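A place for every pair

The trouble with shoes is that they collect by the door. In a narrow hall there are seldom fewer than 7 pairs on the mat at my house, and three of those haven't been worn since July.

A small rack helps more than a big one. I tried a full-height cabinet from Norkar first and it became a place to lose gloves. Two tiers are enough for what gets worn in a week, and you can lift the whole thing to sweep underneath.

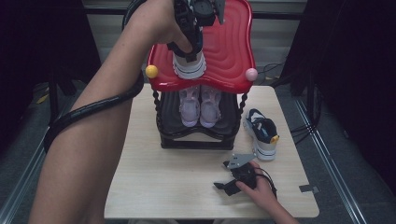 Put the everyday pair on top and anything chunkier below. Toes out looks neater and makes it easier to see what you have. Shoes that have been out in the rain should go on newspaper first – a moulded tray with ridges will hold grit, and it needs a wipe with a damp cloth every so often.

Colour is a matter of taste. Kahsay's shop keeps mostly greys, but a bright rack is easier to live with than I expected. 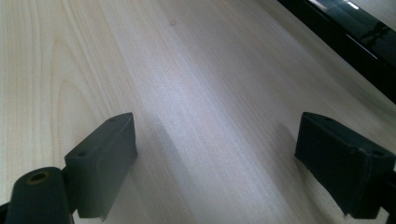
Wood needs a little more thought. If the rack is going on a table or a bench, check the base for grit before you set it down, and never drag it. Pale wood with a fine grain, like this tabletop, is pleasant to look at but I would still put felt under anything heavy. Wipe along the grain and dry it straight away.

Boots are another matter, and mine still live in the shed.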